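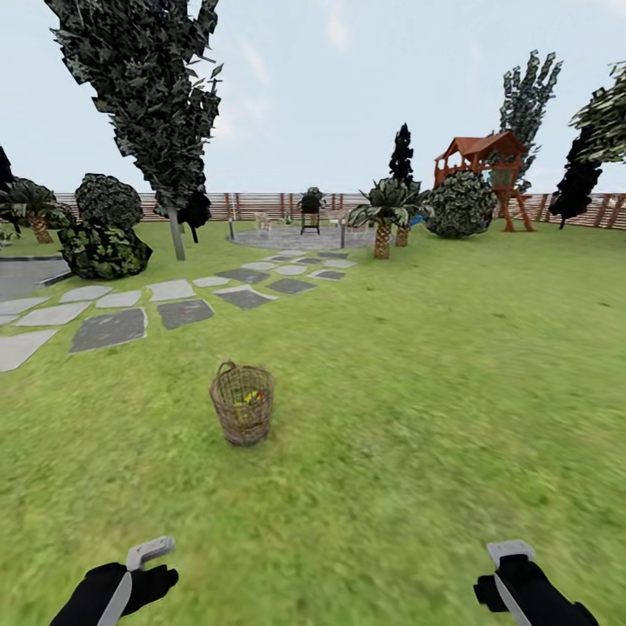 Fig. 1. Open lawn with a wicker basket standing on it.

Filed under: Watering / Hose-End Timers / Getting Started

Section 3. Setting up the Umimel timer and sprinkler

The timer has one dial and one button, and between them they do everything. Read all the steps before you touch either.

1. Close the outdoor faucet. Screw the timer on by hand until it stops. A wrench will get you another quarter turn and a cracked collar.

2. Fit the batteries with the valve switched off. The display blinks 75 while it starts up. It's a test pattern, whatever your neighbor says.

3. Attach the hose and walk it out to the sprinkler. Hoses over 75 feet will work, but the far end gets more of a suggestion than a spray.

NOTE: The Rustad adapter fits older faucets. The Drimarari adapter looks the same and doesn't.

4. Set the sprinkler down where the ground is level, then open the faucet slowly and press the button once. Pressing it twice starts vacation mode, and the only way out is to remove the batteries.
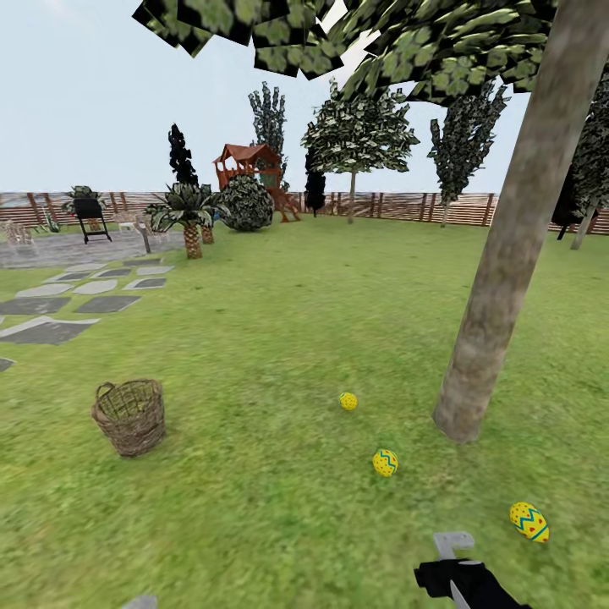 Spray coverage should be checked on foot before you save a program. Run the sprinkler for four minutes and look for spots the water misses. A low arc is easily blocked, and small things hide well in coarse grass. The basket in Fig. 2 is hard to overlook, but the three yellow decorated eggs to the right of it are lower and closer in color to the lawn. Pick up that sort of thing before you test, then turn the arc screw until the spray reaches the edge you care about.

5. Turn the dial to PROGRAM, choose a start time, and hold the button until it beeps. Early morning is best for the grass and worst for anyone sleeping near the faucet.

CAUTION: Bring the timer indoors before the first frost. A unit left out until January is not covered by the warranty - we can tell.

6. Write your program on the card inside the lid. The memory survives a battery change most of the time.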